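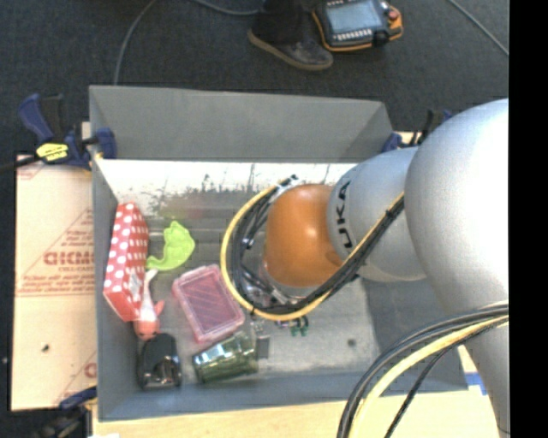
Storage & Sorting > Small Parts and Odds and Ends

Mixed bin: sort it or leave it?

mrequena
Saturday, March 9, 2024
I keep small stuff in one gray open-top bin. Everything slides to the left and the floor of it is scuffed and streaky. Do I divide it up or leave it alone?

candela_b
Divide it. I put 4 trays in mine in November and stopped digging.

yolandi792
I'd leave it. Trays eat space, and odd shapes never fit them. One open bin is fine if you can see the bottom.

candela_b
You can see the bottom until you add 12 more things.

yolandi792
Then take 12 things out.

noelia_g
Are the scratches along the back a problem? Mine got like that and I used a mild cleaner. The smudges came off, the scratches stayed.

mrequena
They don't bother me — I mostly want to find things faster.

berilo
Try one divider down the middle before you buy trays. Cardboard is enough for a week.

yolandi792
I could live with one divider.

mrequena
OK, cutting cardboard tonight. Will post how it goes.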